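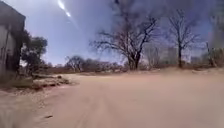 Figure 3. The sand road at the north end of Cadville, looking along the bend.

Home Articles Field Notes Archive About Contact

4. What people told me about walking

I should say up front that I didn't plan to write a section on walking at all. The study was supposed to be about how people in small towns give directions to strangers, and I had a nice tidy interview sheet with boxes on it for left, right, landmark and distance. Then I started talking to people, and within a couple of afternoons the boxes were useless. Ask someone in Cadville how to get to the Stefanou bakery and you don't get a left and a right. You get a story about whose cousin used to live on the corner, and which stretch is miserable in January, and why you shouldn't go past the school when it lets out.

So I threw the sheet away (well, I kept it for the appendix) and let people talk. I ended up with 143 sets of directions, all recorded and typed up, and almost 1,000 place mentions inside them. Charalambos Gkikas did the first round of coding with me, and we disagreed a lot, mostly over what counts as a landmark. He wanted physical things only. I wanted to count anything the speaker expected the listener to notice or know about, including a smell, a noise or a hill that makes your legs hurt. We went with my version in the end, though his is in the appendix too, and if you prefer it the totals shift a little but the pattern holds.

4.1 Landmarks that are gone

My favorite finding, and the one I keep bringing up at dinner, is how often people steer you by things that aren't there anymore. "Turn where the Wutel store was." "Keep going until the old pump." I'd nod and write it down and have no clue what they were talking about! The Wutel store closed before I was out of grade school. Still, 10 different people used it, and two of them were too young to have ever shopped there. They'd picked it up from their parents the way you pick up a nickname.

Earlier writing on route directions tends to treat this kind of thing as a mistake, a speaker forgetting what the listener knows. I don't buy that for Cadville. When I asked Polyxeni Liapis about it she laughed at me and said, "If you don't know where the Wutel was, you'll ask somebody, and then you'll have met somebody." I've thought about that answer more than about anything else on the tapes. She was quite happy for the directions to fail halfway. The person getting lost would just have to talk to the next person along.

I did check whether speakers switched once they knew I wasn't local. Some did. Usually they started the old way, caught themselves, and patched it: "where the Wutel was, I mean the place with the blue door." That patch shows up in the recordings so regularly that we gave it its own code. We called it the second try. It's a clumsy name and I'm stuck with it now.

4.2 Distance without numbers

Hardly anyone gave me a distance in miles or yards. They gave it in minutes, or in effort, or by what you'd get done on the way. Iason Moschos told me the river was "one phone call with my sister" from his front gate. I asked how long that was and he said it depended on the sister.

Effort was the big one on the unpaved stretches. Loose sand is slow going (Figure 3), and people who walk on it a lot seem to carry that in the way they talk about it. A route along the paved street would be "just up there," while a sand route that my map showed as shorter was "a good way, a good way." The doubling matters, by the way. We found repeated phrases like this mostly in descriptions of soft ground and climbs, and hardly ever for flat pavement. My guess is that people stretch the phrase because the walk feels stretched. I can't prove it from this material, and Rafail Rallis, who read an early draft, wrote "prove it" in the margin twice, so I'm leaving it as a guess.

There's a problem with my sample here that I'd better own up to. Most of the recordings were made with people who were already out on foot, which means I missed the ones who drive everywhere. When I went back and added a small set of drivers, they talked about the same places in a flatter way, with more street names and fewer cousins. I'd love to do that comparison properly someday. It would take a second town, and I've had my eye on Gutness for that, where the layout is more of a grid.

4.3 Warnings

The last thing I want to pull out is how much of what I recorded wasn't directions in the strict sense. Of all the sentences we coded, 509 were warnings or advice. Don't go before lunch, they'll be closed. Wear other shoes. Say hello to the man at the kiosk or he'll be offended. Stavros Lambrakis spent four minutes telling me how to reach the chapel, and when I typed it up I could find one turn in there. Everything else was about the dog.

At first I sorted these into a leftovers pile. That was lazy of me, and it took a rereading to see that the warnings come in a steady place: right after the hardest turn, before the final stretch. Speakers get you through the tricky part and then relax and start looking after you. Several of them touched my arm at that point or turned to face me (I was keeping handwritten notes on gestures, badly). I also got more warnings toward evening than in the morning, although I did more evening interviews with older people, so those two things are tangled together and I haven't managed to pull them apart.

What I'd suggest to anyone recording this kind of talk is to let the tape run on after the speaker seems to be done. I lost some good material early on by thanking people too soon and reaching for the button. Once you say thank you they wrap it up, and the part about the dog never comes. From the second week on I just stood there looking a bit unsure of myself, which wasn't hard, and they kept going.

Section 5 takes up the written directions, meaning the notes and hand-drawn maps people gave me when talking didn't do the trick.

12 shares 3 comments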